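An open house at the Jevard inspection training center

I bought my last house on the strength of an inspection report that called the roof "serviceable." The roof was replaced the following spring. So when Jevard advertised a public open house for its home inspection and energy audit school, with free coffee and a promise to show "what your inspector sees," I drove over on Sunday afternoon with low expectations and a notebook.

The center is in an old tile showroom on Pfeiffer Road, behind the tire place. Parking is tight. You sign in, you get a sticker with your first name on it, and you are asked twice for your phone number. I gave it once. They have since called.

The main attraction is the practice house, built inside the showroom so that students can crawl around in it out of the weather. It has a kitchen, a bathroom, a short hallway, a furnace closet and a stretch of roof you can reach by a fixed ladder. Faults have been built into all of it. Constanza Paredes, who teaches the electrical part of the course, took our group through and let us guess before she told us anything. I found the double-tapped breaker and felt pleased with myself. I missed the water heater relief line that ran uphill, and so did everyone else in the group except a retired plumber, who had been sighing loudly at it since we walked in.

Paredes was the best thing about the afternoon. She answered questions with a yes or a no first and the explanation after, and when a woman asked if an inspector would have caught the bad wiring in her attic, Paredes said it depended on where the insulation was, and that plenty of them don't move it. I would have liked an hour more of her and an hour less of what came next.
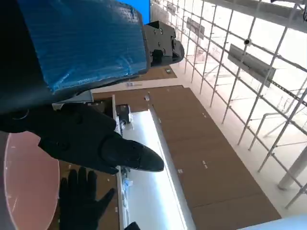

Blue plastic over the arm, black gloved hand below.

What came next was energy auditing, presented by Toivo Kallio from the sales side. They had a blower door set up in the entrance of the practice house, and for anyone who hasn't seen one, it's a big fan in a fabric panel that pulls air out of the house so you can find out where the outside is getting in. Fine. I like blower doors. I had one done years ago and learned that my laundry room was more or less a porch. But the practice house stands inside a heated building, and Kallio put a thermal camera on the wall and told us we were looking at heat loss. Heat loss to where? The air on the other side of that wall was the same air I was standing in. He said the principle was the same. The principle may be, but the orange streak he kept pointing to was, I'm fairly sure, where a tall man had just been leaning.

Then the numbers. A full audit from Jevard costs $500, and Kallio said the typical homeowner could save $3,000 by acting on it. I asked over what period. He said over time. I asked if that was before or after paying for the insulation, and he said every home is different, which I already knew and had rather hoped the audit would address. There is a handout. The handout says "up to."

I should be fair about the audit itself. Venla Hämäläinen, one of last year's students who now works in the field, told me over the coffee that her own audits take most of a morning and that she spends a good part of it talking people out of new windows. Air sealing first, attic next, windows when they're worn out anyway. That is sensible advice and I wish it had been on the handout.

The tool room is at the back. Most of the space goes to the Boltis moisture meter, which Jevard students are required to buy and which Jevard happens to sell. It comes in a pin version and a pinless version. I tried the pinless one on a patch of drywall and got a high reading, moved it over a little and got a low one, and was told there was probably a screw. There may well have been. A meter that can't tell a leak from a screw still needs somebody who can, and I'd have liked to see the next step, where you go back over the spot with pins and settle the matter. The pin version was there on the bench with no batteries in it. 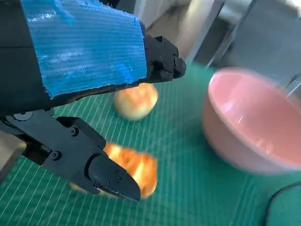
After the tools we sat down for a demonstration of Flinuris, the report software. I have strong feelings about inspection reports, so I'd been waiting for this one. The sample ran to 80 pages. It was for a house with 2 bedrooms. A good half of it was boilerplate about what the inspector had not looked at and could not be held responsible for, and the items a buyer would care about were spread through the rest in the same gray type as the comments on loose doorknobs. I asked if there was a summary page. There is one, and it's optional, and the inspector has to turn it on. Why anybody would leave it off I can't say, although I could think of a roof it might have suited.

If you're thinking of taking the course, go and see the practice house, and ask for Paredes. Ask too who does the ride-along inspections, how many of them you get, and if you are allowed to touch anything while you're there. I asked at the desk and was given a brochure that covered none of those.

If you're a buyer, the visit is worth an hour for the guessing game alone. Go look at the relief line. Then go home and look at yours, which I did, and mine is fine, though the strap on the tank is loose and apparently has been since before we moved in. It isn't in my report. The doorknobs are.

The next open house is in May. The coffee was good.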